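In praise of the living room nobody saved for best

My grandmother had a front room we were not allowed to sit in. It had a good carpet, a cabinet of glasses and a clock that was wound every Sunday, and in all my childhood I think I spent one full hour in there, in shoes that pinched, after a funeral. The rest of family life took place in the kitchen, on four hard chairs and a stool.

I've been thinking about that room because we moved to Bramwood in January, and for the first time in my life I have a living room big enough to have opinions about. And I do have opinions! The main one is that the best room in the house should be the one that gets used the hardest. Put the good couch where people will nap on it. Put the table where somebody will rest their feet, their soup and a half-finished jigsaw puzzle, all in one evening.

I can hear the objection, and it's a fair one. Nice things cost money and wear out. A friend of mine, Eckhard Mühlbauer, has been fixing chairs and couches for most of his working life, and I asked him over lunch which furniture comes to him in the worst shape. I expected him to say the stuff from houses with kids and dogs. He said it was the pieces that had stood in a sunny window for years with no one on them. The cloth fades, the foam goes stiff, and the owners are heartbroken when they finally sit down on it. A couch that gets sat on gets looked after, he told me, and then he ate most of my fries.

Color comes into this too. People buy gray and brown couches out of fear. I understand the fear, but a pale blue couch makes a room feel like somebody opened a window, and washable covers exist. Buy the blue one. Spill something on it by the second weekend and get that over with. 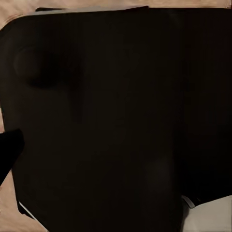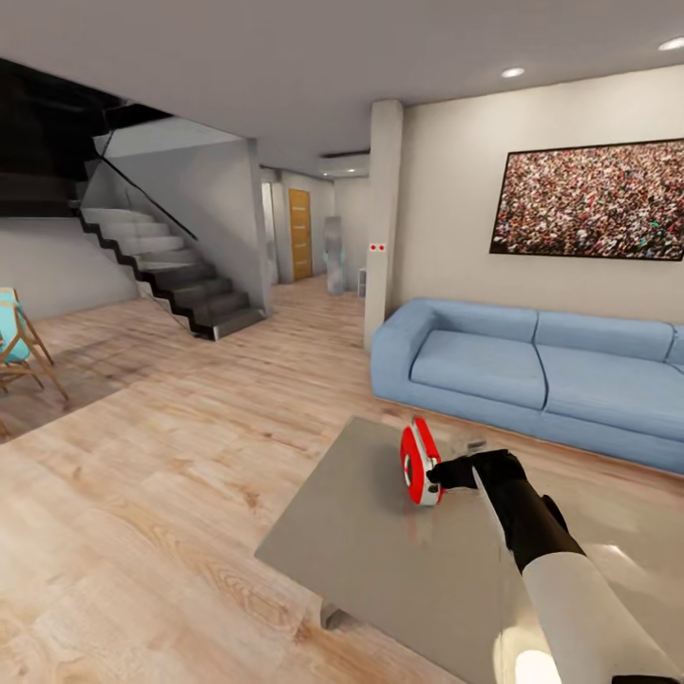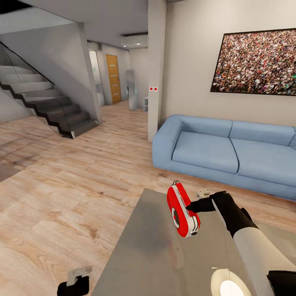 Living room, with the light blue sofa and low gray coffee table in the second picture.

Then there's the coffee table, which I will defend against anyone. Decorating magazines want three books and a bowl on it. I want it low, plain and a bit too big, so there's always a free corner. Ours was 100 dollars secondhand and came with a scratch already in it, and what a gift that scratch was - we never had to dread the first one. My sister paid 800 for hers and makes people lift their cups so she can check underneath. I love her dearly. I don't relax at her place.

I'm not arguing for mess, by the way. I like a swept floor as much as the next person, and I fold the blankets at night (most nights). But a tidy room and a guarded room are different things, and you can feel it within a minute of walking in. In one of them you kick off your shoes and ask what's for dinner. In the other you perch.

So if you have a good room with the door kept shut, open it this weekend. Carry the lamp in from the hall, and the radio, and the board game with the missing piece. Eat toast in there. My grandmother's clock is on our shelf now, next to the remote and a dish of rubber bands, and the kids have learned to wind it.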